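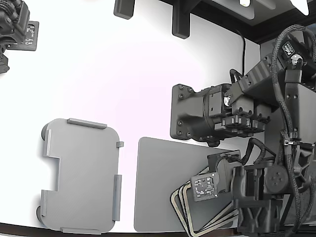

What is the Flat Parts Table?

It's one long evening of putting flat-pack bits together on a white tabletop, and we love it! Moushumi Weerakoon started it in June at the Osness workshop, and it has run every other week ever since. You bring a kit or a half-finished project, and we clear you a spot.

Do I sort everything before I start?

Please do. Lay the big flat pieces down first, well apart, so you can see every edge. Trays with a notch in one side are the ones people put in backwards (I've done it 2 times myself), so turn yours until the notch matches your drawing and leave it that way.

Why are you so keen on white tables?

They're wonderful for gray parts! A light gray tray and a darker panel both show up nicely, and a dropped screw has nowhere to hide. Wipe the surface before you begin and again when you pack up.

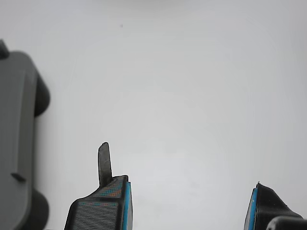 How many people share a table?

Up to 4. If you've got a really big panel, tell Radu Neagu when you sign up and he'll give you a table to yourself.

Can I leave a project overnight?

Yes! Stack the thin pieces flat, tuck the small stuff into a bag and put your name on it. The shelf by the door is for this, and Radu locks up at the end.

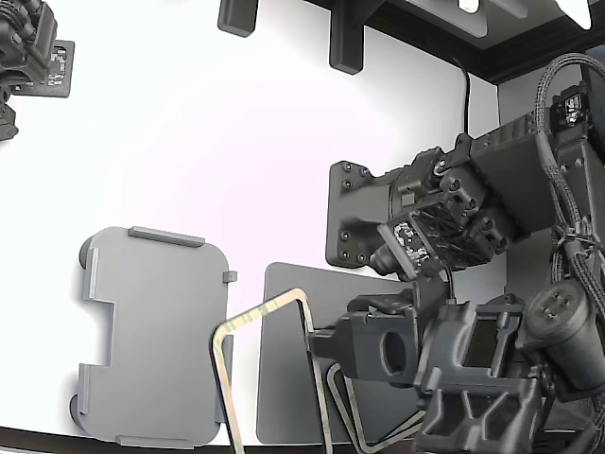
Anything still there after two sessions goes to the storeroom in Stoltemgate, so do come back for it. We want to see it finished!

We use cookies to remember your settings. Accept | Manage cookies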